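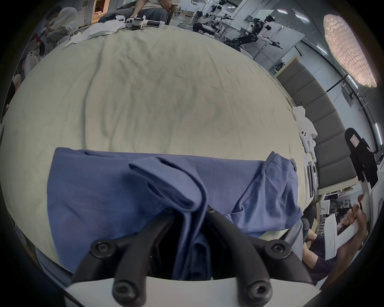 Progress report to Zendeo, period ending October
Project: Teaching of garment folding by hand demonstration
Prepared by: Pui-shan Choi

In this period we continued to collect demonstrations with the hand-held grippers. The plan agreed with Zendeo asks for 2,000 accepted demonstrations by the end of the second phase. Until now we have recorded 1,128, and 568 of them have passed the review. This is lower than we expected, and I explain the reason below.

Most rejected recordings come from the first weeks. The operators moved the grippers too fast at the moment of pinching the fabric, and the tracking was lost for a short time. Wen-hsiung Chung wrote a new instruction for operators: close the fingers fully, wait one breath, then lift. After this change the rejection became much less frequent. Sleeves remain the most difficult part, and for them we still get many second attempts in one recording.

We also tried remote control of the arm for the same shirts. It takes roughly three times longer per shirt, so we propose to keep it only for correcting the errors of the trained policy.

Next period:
- finish the shirts and begin with towels
- train 5 more operators
- repeat the review of the early recordings, as a part of them can maybe be used after trimming

We ask Zendeo to confirm the towel list before we begin.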